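Yevhen Chornovol was already eating when I got to the café, and he waved a fork at me by way of hello. He'd been up until two the night before, he said, rewriting the ending of Mirkard for what he swore was the last time. The play opens in October, so it had better be.

If you missed his first one, Ikilen, it was the courtroom piece with the ghost in the jury. Mirkard is a different animal. It's set in a hill town where a council of seven has to decide whether to let an exiled judge come home, and nearly all of it happens in one room, with people arguing. I asked him if that worried him at all.

"It terrifies me," he said cheerfully. "Two hours of people at a table! But I love a row. I could listen to a good row all night."

The judge, Nyaga, doesn't come on until well after the interval, and by then you've heard so much about her that you half expect her to be nine feet tall. I read the script on the train (I missed my stop, I'll admit it) and her first line made me laugh out loud. All she does is ask who has moved her chair.
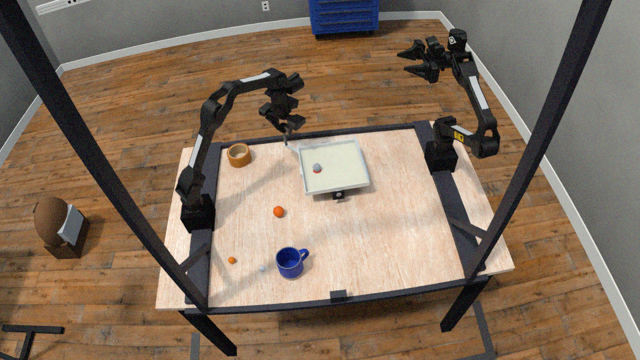 That line very nearly went. The first draft ran to 2,070 lines and his director wanted it shorter, so Yevhen spent the summer crossing things out. He got it down to 1,966 and then dug his heels in.

"I counted them because I was cross," he told me. "I wanted to be able to say, look, I've given you a hundred and four lines, leave me the chair."

He kept the chair. What he lost was a whole character, a clerk called Cekex who read out letters from the townspeople between scenes. I think that's a pity — there was a lovely one from a baker — but I can see that it slowed things down just when you wanted the vote. A couple of the letters have been given to the council members instead, and the baker's may turn up in the programme.

We got on to verse, which I'd been putting off, as I never know what to say about it. The council speak in plain prose and Nyaga has a loose sort of blank verse that slips in and out. Yevhen says he didn't plan it. He'd written her first speech on the back of a gas bill and it came out with a beat, so he left it alone. 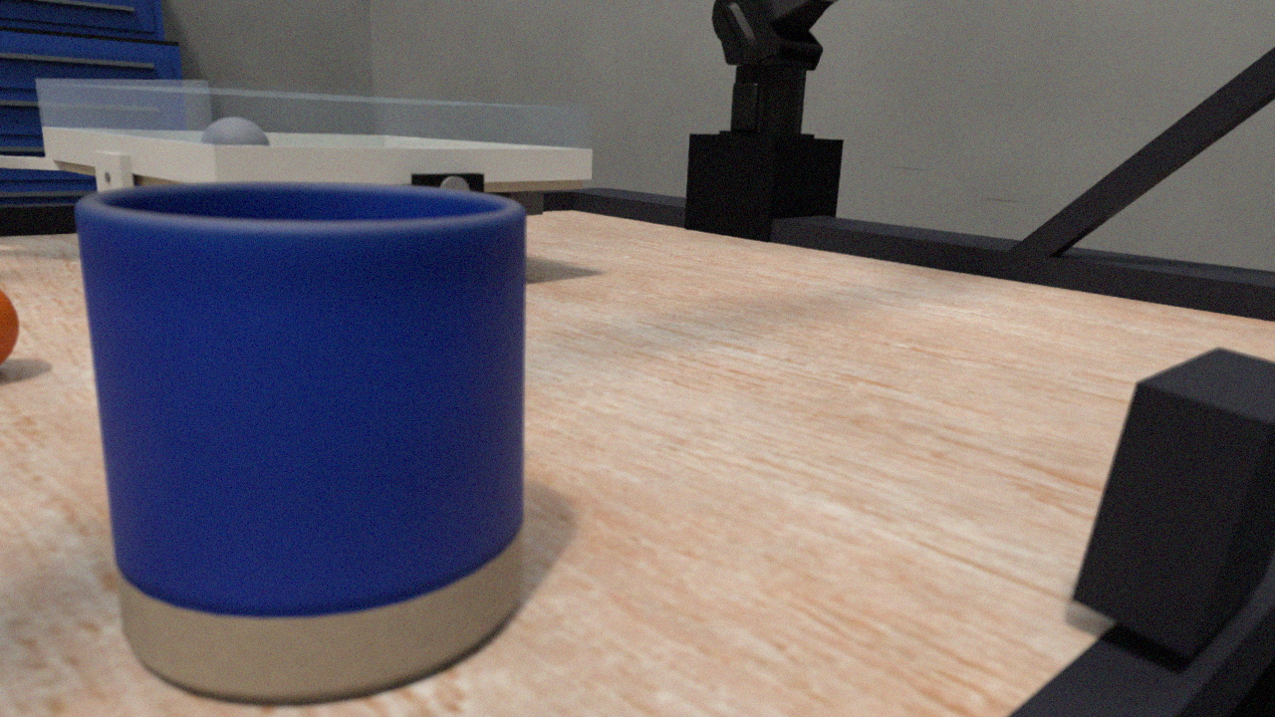 Bonifacio Robles, on the phone the next morning, wasn't having any of that. He's directing, and he told me the verse had been fought over line by line, and that Yevhen had sent him 50 versions of the homecoming speech. "I've got them all in a folder," he said. "Ask him about number 12, the one that rhymes."

So I rang Yevhen back and asked. There was a long groan. Number 12 was written with a temperature, he said, and it was never to be spoken of again.

They still don't agree about the ending. Bonifacio would like the vote to happen in silence, hands up, lights down. Yevhen wants each of the seven to say why. When we met he was leaning towards letting two of them speak, and by the time of the phone call it had gone up to three. Rehearsals start with that scene, and Bonifacio has asked for both endings to be learned.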